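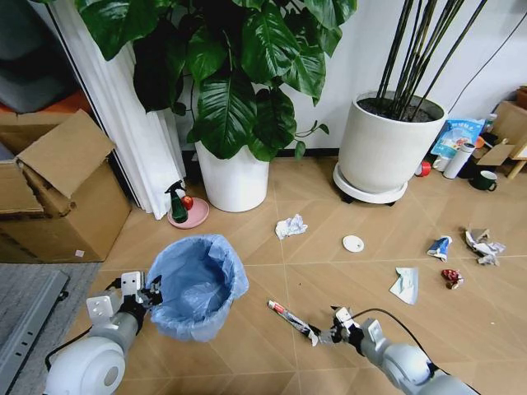

Garalgate asked over the shared log whether the floor bin is meant to take bathroom waste as well, or only what comes out of the plant corner. Answer for the record: both, until the second bin turns up. One liner, one bin, emptied Thursday.

Plant corner, Mockus unit, August. Entry started 4:15 pm.

State of the floor. Small round bin, light-blue liner folded over the rim. Crumpled toothpaste tube goes in the bin. We do not cut tubes open and we do not rinse them. The old sheet from Balleo said to do both and should be disregarded.

Liner. The blue ones are thin. Fold at least 60 mm over the rim, otherwise the bag slides down under anything dropped from height. Measured the fold on three bags after a day of use: no slip at 60, slip on the one I had left shorter. Not much of a sample. Will repeat with the thicker bags when the Gruvville order comes.

Planters. The wide white one with the tall thin stems stays on its round caddy. The big leafy one is in the tall white pot and sits directly on the floor. Weighed the wide planter on the platform scale before watering, 52 lb with caddy. Did not weigh the tall pot, could not get it onto the platform without bending leaves. Relative to the curtain, leaf spread is the problem — the leaves want the same space as the pleats. Options:

- move the tall pot toward the room and lose walking space
- tie the curtain back
- prune

Preference is to tie back. Pruning in August was tried at Balleo and I did not like the regrowth.

Soil. Moisture probe in the wide planter read 76 on its own scale before watering, which is already at the wet end, so I gave it nothing. Probe has not been checked against the other one since it was dropped. Treat the reading as relative.

Cardboard box by the curtain. Flaps are open. Either it gets packed or it gets flattened; it should not be standing there at the next entry. Keep the small white label if it is flattened, the return number is needed.

Slotted rail. Gray metal, lying on the carpet. It is a trip hazard where it is. Length by tape 163 cm, so it will not fit the short rack and has to go upright behind the door or on the long hooks. Long hooks are full of conduit at present. Upright, then, with a strap — it will walk on a smooth floor otherwise.

Floor. Check under the tall pot for a ring next time it is lifted. Felt pads for it have been on the list for a while. The caddy wheels need hair and grit pulled out of them, do this before mopping and not after.

To do
Second bin, same diameter so the liners interchange
Strap for rail
Curtain tie
Compare both probes in the same pot
Strike the tube-rinsing line from the Balleo sheet

Closed 5:40 pm. Rail still on carpet.

2 comments | 0 shares

Notebook | Storage | Plants | Supplies | Log in

Recent entries
Gruvville bag order, thickness and price
Long hooks: what is hanging there and why
Probe drop, first readings after
Caddy wheels, cleaning interval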